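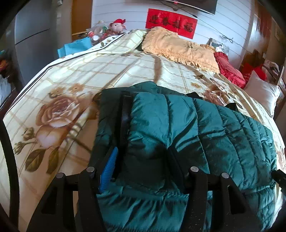 According to Jõgi, who answered me first on the chat, I should stop worrying and ask for a transfer before everybody else does. I'd like a few more opinions before I do anything that hasty, so bear with me.

I've folded and packed coats at a garment care plant for 10 years. In February the managers brought in a folding line from Siltico, and they tell us it will take the jackets, the puffy quilted kind included. There are 55 of us on my shift. Has anybody been through this? What happened to the folding jobs?

Asked by mandow_folder
Share (4) | Print | E-mail this page

Herusex
We went through it — different building, same worries. Shirts and towels moved to the machine quickly, and we were doing around 2,000 pieces a shift. Puffer coats were another story. They slide, they hold air, and a strap will catch on anything, so those stayed with people much longer than promised. What changed most for me was the talking. I used to fold across from a friend, and now I stand at the end of the line by myself, clearing jams and checking zippers. My pay stayed the same, but my back feels better and I miss the company! Ask now, in writing if you can, who gets trained on the machine and whether the hourly rate goes up with it.

laundry_lou
they cut hours at ours. good luck

Comments (2)

tealbutton: Seconding the training advice. I waited to be asked and the spots were gone.

mandow_folder: Thank you both, this is kinder than what I get in the break room. I'll bring up the training list with my supervisor before my next shift.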